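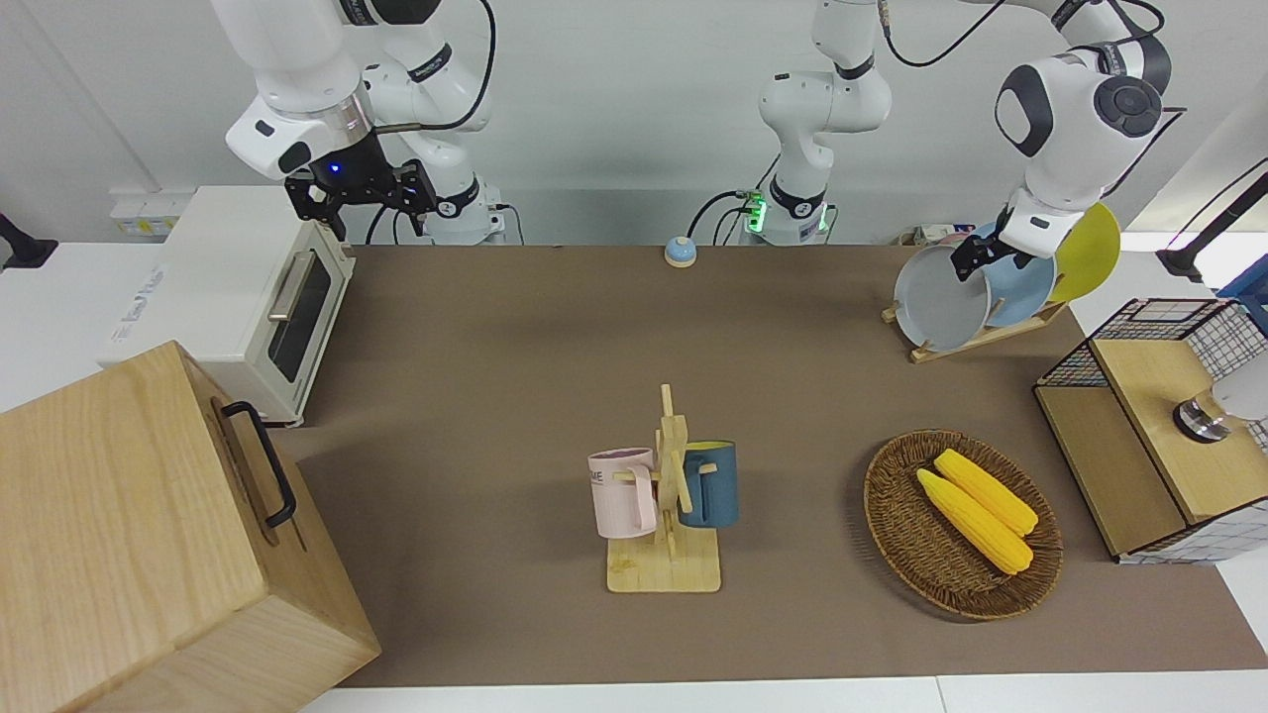 Chapter 4: Victory Points and Hidden Goals

Most board games end when somebody reaches a target or when a supply of pieces runs out. The designer has to decide how much players may know about each other's scores before that moment. Open scoring keeps every total on a track in plain sight. It works like dishes standing in a wooden rack, where a plate can be checked at a glance before anyone lifts it out. Hidden scoring puts the same totals face down in a drawer. 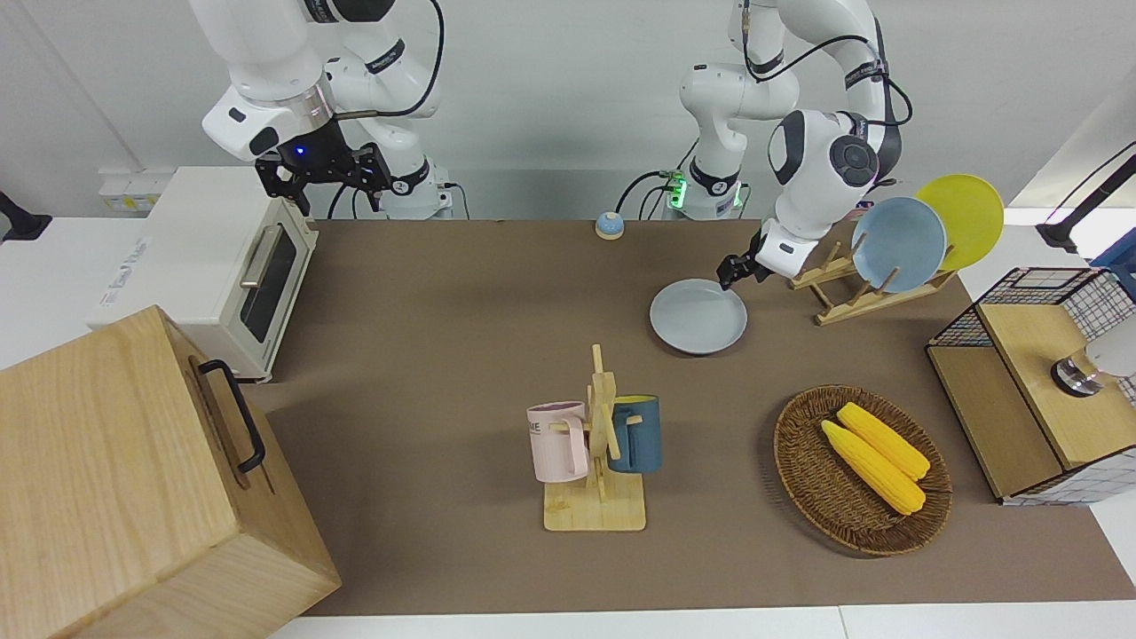

Each method changes how people play. In Zorkska, a trading game for four, scores are open and the leader is usually attacked from the middle rounds onward. Its designer, Viorica Vasić, tested it over 149 sessions and kept the track because new players found their footing sooner. Virkunura hides all points until the last card is drawn. Players must remember what others have bought, and many guess wrongly.

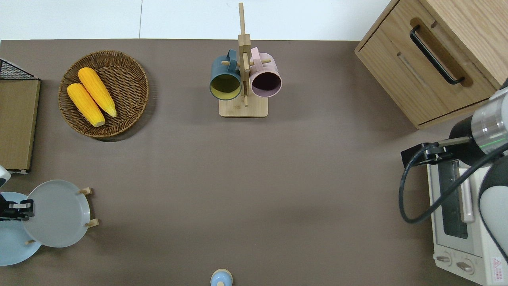
A third approach is the set bonus, in which goods are worth more when held together. Kohei Onishi used it in Cudby, a market game with 17 kinds of produce. A single crop card scores one point and a matching pair scores four. Two ears of corn side by side in a basket make a pair of this sort, and two mugs in different colours on one stand would score only as singles under his rules. The bonus is public, but each player's hand is private, so the method sits between the other two.

Section 4.1 sets out the arithmetic of set bonuses, using the scoring table from Cudby. Section 4.2 covers tie-breaks. Exercises begin after the second section and need only paper and two dice.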